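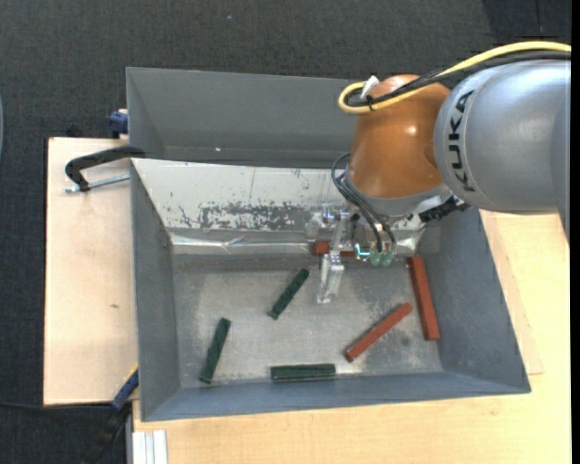
A large gray bin on light wooden tables.

Does the one-bin rule work, or does it just sell bins?
By Sudheer Joseph
October 12, 2023

Several readers have written in about the one-bin rule, mostly because a relative has started following it and won't stop talking about it. If you have been spared so far, the idea is short enough to fit on a mug, and there is a mug. You get one big container per room. Anything that doesn't have a fixed home goes in it. At the end of the month, whatever is still in there leaves the house.

The version going around right now comes from a company called Natstead, which sells a course, a set of labels and, naturally, the containers. A competing version from Zudiren uses two smaller bins and a weekly sort. The fans of each are quite rude about the other, which I enjoyed reading more than either set of instructions.

I like a tidy house. I also like to know what I'm being told. Natstead's main claim is that people who stick with the rule get rid of 1,000 objects in the first year. I asked how they got that number. The reply, after a few days, was that it came from customer responses. I asked how many customers, and whether a pack of batteries is one object or several. I haven't had an answer to that. If a drawer of old screws counts as a hundred objects, I could be halfway to my target before lunch and you wouldn't be able to tell by looking at my living room.

So I tried it, starting in June, with the kitchen and the spare room. I used bins I already had in the garage. The course says fairly firmly that this is a mistake, and that an "intentional container" makes all the difference. I couldn't find the difference.

The kitchen went well at first. Most of what gathers on our counters is mail, chargers, and things somebody means to take back to the store. Having one place to throw all of it made the counters clear inside ten minutes, and I will admit to walking back in a couple of times just to look. Then we needed the car registration. It was in the bin, under a colander that had lost its spot in the cabinet, and finding it took longer than it ever had when the paperwork lived in an ugly heap by the toaster. The heap had an order to it. New stuff on top, old stuff at the bottom. A bin that four people throw things into has no order at all.

By the end of the month the kitchen bin had 13 things left in it. Five of them were things we needed and had forgotten about, including a spare house key. Under the rule they should have gone out the door. I kept them, and according to the course that makes me a "negotiator," one of its several names for people who don't do what it says.

The spare room was worse. I put in a box of tax papers, an air mattress, some picture frames and a bag of outgrown kids' clothes, and the bin was full. At that point the rule tells you to stop and let go of something. What I did, and what I suspect most people do, was get a second bin. The Natstead store will sell you a stacking set of nine, if you were wondering how strictly the word "one" is meant.

That is my real gripe with most of these systems. They're sold on the promise of having less, by people who need you to buy something. I went back through the order page for the full Natstead starter kit and found 11 separate items in it, before the optional lids. If a friend told you they were cutting down on clutter and then a carton that size showed up on their porch, you would have questions.

There's also the matter of where everything goes when it leaves. The course has a cheerful page about donation and then moves on. Our local thrift store, Devadiga, has a sign by its back door listing what it can't take, and the list keeps growing: mattresses, car seats, anything with a cord that hasn't been tested, encyclopedias. I talked to the manager while dropping off the kids' clothes. She said the bags that arrive at the end of the month are the hardest to sort, with good sweaters jammed in next to leaking shampoo and half a board game. She hadn't heard of the one-bin rule. She did recognize the bags.

A few of you will say I did it wrong. Maybe so. One reader told me her mother's place has been easier to get around in since they started, and for someone who trips over things, that beats any complaint I have about colanders. Another likes it for a teenager's bedroom, where the choice was between a bin and the floor. I can see it helping in a room where the mess is all one kind of thing, like toys or sports gear. I would not use it anywhere that paper piles up.

If you want to try it, my advice is to spend nothing. Use a laundry basket, a cardboard box, whatever is in the garage. Keep papers, keys and medicine out of it completely. Write the start date on a piece of tape and stick that to the side, otherwise "the end of the month" slides along forever. And sort it before you donate it, please, so somebody else doesn't have to.

What we do now is duller. There's a shallow tray for mail, and it gets emptied when it starts to spill over. The colander has a hook. The spare room still has two bins in it and I have not opened the second one since the summer, which the Natstead people would say proves their point. They can have that one.

A note on last issue's piece about the Grasora closet planner: the company wrote to say the free version does save your layout after you log out. I checked again and mine was gone again. If yours stayed put, write and tell me which settings you used. I'll print the useful replies next time, along with reader mail on garage shelving, of which there is now plenty.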